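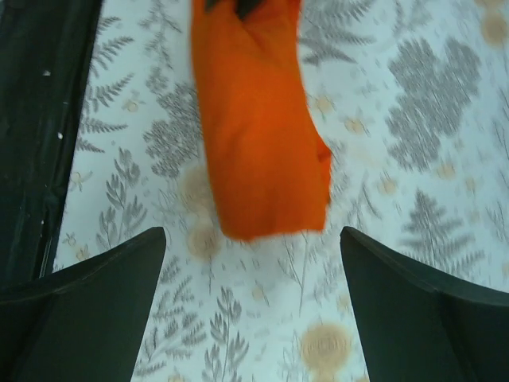 Budget thread for anyone planning a two-arm bench for laundry and dishes work. Ours is running. I'm writing down what I wish had been in the first spreadsheet, before I forget it again.

1/ The arms were the easy line. Two arms, one quote, one invoice. We bought through Bamarer and the price on the quote was the price we paid. Everything after that took more emails than the arms did.

2/ I put $3000 under "other." That was supposed to cover the rail, fingers, cables, cameras, walls, table surface and things to handle. It covered the rail, the cameras and part of the cables. The rest went on a second request in April.

3/ If you have to send a second request, send it with every item listed. Mine said "misc. bench parts" and came back the same afternoon with a question mark on it. Efthymia Kokkinos rewrote it as a table and it was signed by 4 p.m.

4/ Fingers. Our shop charges us $70 a pair. Cloth work is easier on them than dishes, but we swap between the two all day, so I budget for the dishes. Buy spares with the first order. Waiting on one pair stops both arms if your task needs two hands.

5/ Cables. Measure with the arm at full reach, then add slack for the wrist turning. We measured at rest. The first set went in a drawer and is still there. Same supplier took the second order, no discount.

6/ Cameras: a wrist view is a separate line from the fixed view. They need different mounts and different cables. We had one row in the sheet that said "cameras" and the mounts were missing from it entirely.

7/ Things to handle. Shirts, bowls, plates, a rack, a basket, tablecloths. Cheap, but it's a real line and it repeats. I set aside $200 for it and spent it all. Buy more than one tablecloth. You will want different patterns under the same task, and they need washing too.

8/ Bright colors and prints both belong in the clothing pile. I had only plain gray shirts on the first list. Gerasimos Giannakopoulos pointed out that people don't own only gray shirts.

9/ Space. The drawing from Zuvance shows the footprint of the bench. It doesn't show a person walking up to it with an armful of clothes, or where the chair goes. Tape it out on the floor before you sign for the room.
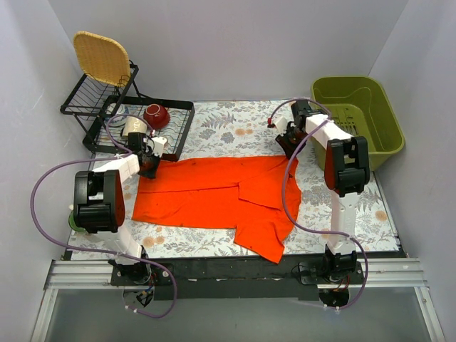 Riaan Shabalala: We're pricing the same kind of setup and my manager wants to start with one arm and add the second next year. Does that save anything?

10/ To Riaan: on paper, yes. For us it wouldn't have. The rail has to be the full length either way, and so do the walls and the fixed camera. You save the arm, its base plate and its cables. Then you pay shipping and setup again later. If your tasks are all one-handed, go ahead. For shirts I'd want both from the start.

11/ Also ask whether the price holds. Gillska would hold theirs for a second unit if we put it in writing when ordering the first. Bamarer wouldn't. That was before we'd chosen, and I should have pushed harder on it.

12/ Service contract. We skipped it for year one and kept the money in a parts line. I'm still not sure that was right. Periklis Panagiotou wants the contract for year two and he's the one with the screwdriver, so he'll probably get it.

13/ Staff time isn't in my equipment sheet, and it should at least be on the next tab. Somebody resets the table between runs. That's hours every week, and it was the first thing finance asked me about.

14/ Rows I'd start with next time: arms, rail and base plates, fingers plus spares, cables at full reach, wrist cameras, fixed camera, mounts, walls, table surface, clothing, dishes, cleaning, shipping, second shipping.

15/ Second shipping is not a typo. Reply if you want the blank sheet and I'll send it over tonight.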